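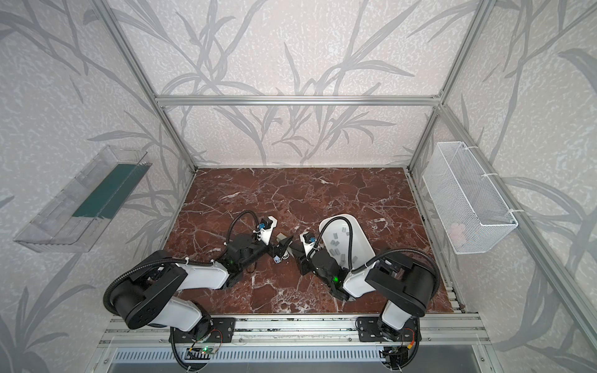

Attribute (iconography)

In the study of religious art, an attribute is an object, animal, garment or bodily mark shown with a figure so that the figure can be recognised. The term is used chiefly of Christian saints, although the same device occurs in Greek and Roman art, in Buddhist sculpture and in secular personification. An attribute differs from a symbol in that it is attached to a person. A lily standing alone may signify purity; a lily held by a friar in a brown habit identifies Anthony of Padua.

Classification

Attributes are conventionally divided into generic and individual types. Generic attributes place a figure within a class. The palm frond denotes a martyr, the mitre and crozier a bishop or abbot, the book an evangelist, doctor or founder of an order. Individual attributes narrow the class to one person. Catherine of Alexandria is shown with a spiked wheel, Lawrence with a gridiron, Lucy with a pair of eyes on a dish, and Jerome with a lion.

Individual attributes are further grouped by origin:

Instruments of martyrdom, such as the flaying knife of Bartholomew.
Episodes from a legend, such as the dragon of Margaret of Antioch.
Occupation or office, such as the keys of Peter.
Wordplay on the name, such as the lamb (Latin agnus) of Agnes.

The groups overlap. Peter's keys derive from a gospel passage and also express an office, and cataloguers differ on where to enter them.

Development

Early Christian art made little use of individual attributes. Figures in catacomb painting and in the mosaics of the fifth and sixth centuries were commonly distinguished by inscription, by position or by facial type, the last being well established for Peter (short, rounded white beard) and Paul (high forehead, long dark beard). Byzantine practice continued to rely on the written name and on a fixed portrait type, and attributes remain comparatively sparse in icons.

In western Europe the number of individual attributes grew from the twelfth century onward. Contributing factors include the spread of portal sculpture, where painted inscriptions weathered away, and the circulation of collected lives of the saints, of which the Golden Legend was the most widely copied. By the fifteenth century an altarpiece of many panels could be read without labels by a viewer familiar with local devotion.

After the Council of Trent, some writers on sacred images objected to attributes that rested on apocryphal stories. Few were abandoned in practice. Baroque painters tended to reduce their prominence – a wheel might be broken and half hidden in drapery, or given to an attendant putto – without omitting them.

Ambiguity

Many attributes are shared. A tower may indicate Barbara, but a model building is also carried by founders and by patrons of cities. An arrow may belong to Sebastian, Ursula or Edmund, and a jar of ointment to Mary Magdalene or, in some contexts, to Cosmas and Damian. Identification then depends on costume, age, companion figures and the dedication of the building. Colour is a weaker guide, as pigments alter and garments were frequently overpainted.

Restoration is a further source of error. Hands and the objects in them are the parts of a carved figure most easily lost, and replacements have not always followed the original. A figure that has received a new attribute may be catalogued for generations under the wrong name.

Cataloguing

Collections record attributes in a controlled field separate from the title, so that a work may be retrieved when its subject is disputed. The Janssen scheme, used at the Divstead and Wusora collections, assigns each attribute one of 39 headings, with up to 4 qualifiers for material, condition, placement and bearer. A revision in May added a qualifier value for attributes known to be later replacements. The Jivetti index, a companion list arranged by object, contains 1,000 entries, of which 50 are marked as unresolved. Both distinguish between an attribute that is present and one inferred from the position of an empty hand.

See also: Emblem; Hagiography; Patron saint; Personification

Page last revised 20/03/2019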